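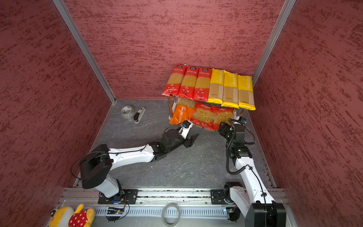 Build the shop before you build the shopper

I'll say it straight up because I've been grumbling about it in the shed for months: most home robot builds get too much arm and not enough room. People pour their whole budget into motors, then plonk the thing on a bare bench in front of a wooden block and wonder why it's useless at anything else. I did exactly that with my first one. It got very good at the block.

Pluton is the two-armed version, and this time I spent my weekends on the surroundings first. Red walls, a proper grey floor, a little chrome rack with two tiers, and pasta. Spaghetti up top, short stuff in bags down below. My mate Hafiz Ong reckons it looks like the world's saddest corner store, and he's not wrong, but I'd defend every bit of it.

Take the pasta. A block is the same shape every time you grab it. A bag of spirals isn't! It sags, it crackles, the contents slide to one end and suddenly the whole thing is hanging off one jaw. The clear windows throw shine back at the wrist cameras too, and I want the software to cop that early, while I'm still in the mood to fix things. The spaghetti is a different headache again, long and stiff and packed in side by side, so you've got to get a jaw in next to a neighbour without shoving the lot.

Then there's the walls. Ratih Setiawan, who's built far more of these than I have, thinks I should've gone plain white and been done with it. Her argument is that you take away every distraction until the arms behave, then add the mess back bit by bit. Fair enough, and it's how I was taught as well. But I've never once got to the adding back part. There's always another thing to tune, and a year later you own a robot that only works in a white box. So mine gets blotchy red from day one, and there's a stapler and a roll of tape lying on the floor next to the rack, and it can learn to live with them.

Where I'll give Ratih some ground is the rail. Mounting both arms along one front rail was my idea and I'm still happy with it — you can get them both reaching at the rack — but the gaps in it collect every offcut of wire I've ever dropped. Circuit boards sitting out on the metal isn't my proudest work either. A lid for each of them is on the list, below about nine other jobs.

What did the surroundings cost me? $378, pasta included, and I've spent more than that on a single bad decision about motors. If you've got a build on the go, go and buy the boring stuff now. Get the rack, get the groceries, paint something an ugly colour. You'll find out which parts of your arm are rubbish a lot sooner, and at the end of it there's dinner.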